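FTV204 Screen Performance and the Industry
Week 6 handout: Casting, typecasting and the streaming series
Module tutor: Hanane Abdel Hamid

Before the lecture
Read chapter four of the module reader and watch the first two episodes of Erndale. Both are on the library's streaming page. If you have already seen the series, watch them again with the sound off for at least one long dialogue scene and note how often we cut to the person who is listening.

1. What we mean by casting
Casting is the matching of performers to parts, but it also covers a good deal of business that happens before anyone reads a line. A part is budgeted. It is given a billing position. It is described in a breakdown, a short paragraph sent to agents, and the wording of that paragraph decides who gets seen. Compare these two, written for the same role in an early and a late draft of Erndale:

Draft A: "Nadia, 30s, attractive, wife of Tom. Supportive, worried."
Draft B: "Nadia, 30s to 40s, runs the ferry office. Has been covering for her husband for a year and is tired of it."

The second breakdown brought in 351 submissions. The first had brought in 300, so the change in numbers is modest. The change was in who applied: more stage actors, more people over forty, and several who had turned down "wife" parts for years. Nadia went on to have scenes in every episode.

2. Typecasting
An actor is typecast when earlier parts limit the later ones on offer. It has uses for both sides. Producers get a known quantity and actors get steady work, especially in the first few years. The cost comes later. Women tend to meet it earlier than men, and the usual pattern is a run of younger sister, girlfriend and wife, followed by a gap, followed by mother.

Terms to know:
Type - the set of traits an audience expects from a performer
Casting against type - using a performer in a way that breaks the expectation
Star image - type plus everything known from interviews, publicity and gossip
Character actor - a performer hired for range or for a strong particular quality, seldom for the lead

Note that "character actor" was once close to an insult. Look at how trade reviewers use it now.

3. What streaming changed, and what it didn't
The usual claim is that long-form series made more room for women in leading and second-leading parts. There is something in this. Eight or ten episodes need subplots, and subplots need people to carry them. Series are also sold as ensembles, with less weight on a single name above the title.

Against this, we should look at who speaks. A student project two years ago counted the lines in the first series of Rangel, a police drama promoted on its female lead. She had 369 lines out of 1344. That sounds healthy until you see that her male partner had more, and that the next woman on the list was a pathologist who appeared in three episodes.

Line counts are a blunt tool. They miss silence, reaction and screen time, and a part with few lines may be the centre of a scene. Use them as a starting point and say what they leave out.

4. Case study: Vinora
Vinora began as a feature script with one female role. When it was reworked as a six-part series, the writers split that role in two, the sister who leaves and the sister who stays. The actor cast as the second had played only comic parts before. Things to consider for the seminar:

How does the first episode use our memory of her as a comic performer?
Which scenes could not have existed in the feature version?
The publicity stills put the two sisters side by side, while the trailer is cut almost entirely around the brother. Who is each aimed at?

5. Auditions and self-tapes
Most first-round auditions are now recorded at home and sent in. This has opened casting to people who live far from the big cities and cannot pay for a train every week. It has also moved the cost of lighting, a reader and a quiet room on to the actor. Fuvico, the short film we saw in week 4, was cast wholly from tapes, and the director has spoken about missing the chance to redirect an actor in the room.

For Thursday
Bring one breakdown you have rewritten, no more than sixty words, from any series you know well. Keep the plot function of the part the same. Swap with the person next to you and be ready to say what kind of actor each version would attract.

The essay questions are on the module page. Please don't write on Erndale if you used it for your presentation. Extensions go through the school office. 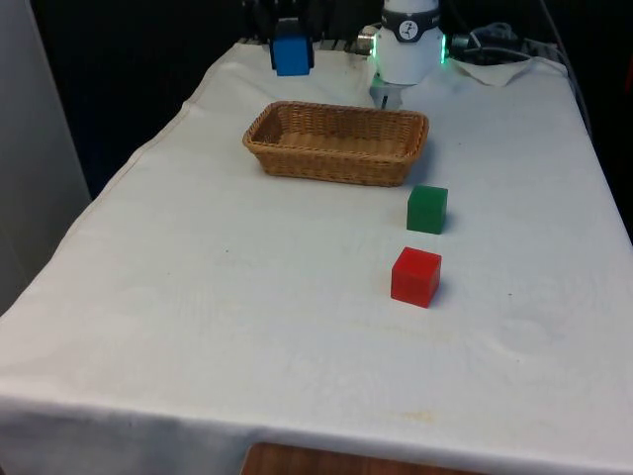

Wicker basket and two cubes on a white cloth.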